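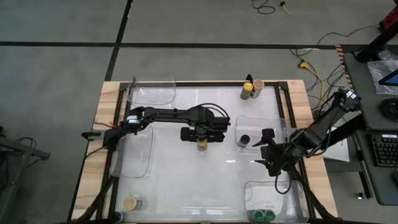

Bench notes, February, 3:40 pm

Still not convinced by the bins. Kondik sold us on clear plastic because "you can see what's in them," and fine, but on the white surface an empty one nearly vanishes. All you get is the rim. I'd pay for colored ones, or put tape around the top edge. Holtirmont order was 49 bins and we have four on the table, so there's room to experiment.

Sorting rule as written: cans in one bin, cups in another, anything with a lid in a third. The fourth is for "other," and I expect "other" to win. Does a small container with a black lid count as a lidded thing or a can? Saavedra's sheet says one thing on page one and something else on the back.

The white surface is supposed to be good for 2000 hours. We'll see. It throws the overhead lights back in streaks, and that makes pale cups harder to judge for wear. Brandum says a matte sheet costs more than 100 extra. Sounds high. Ask again.

To do:
– tape two rims, leave two plain, compare
– rewrite the lid rule
– find out if part 801 is the matte one or just a new name for the same sheet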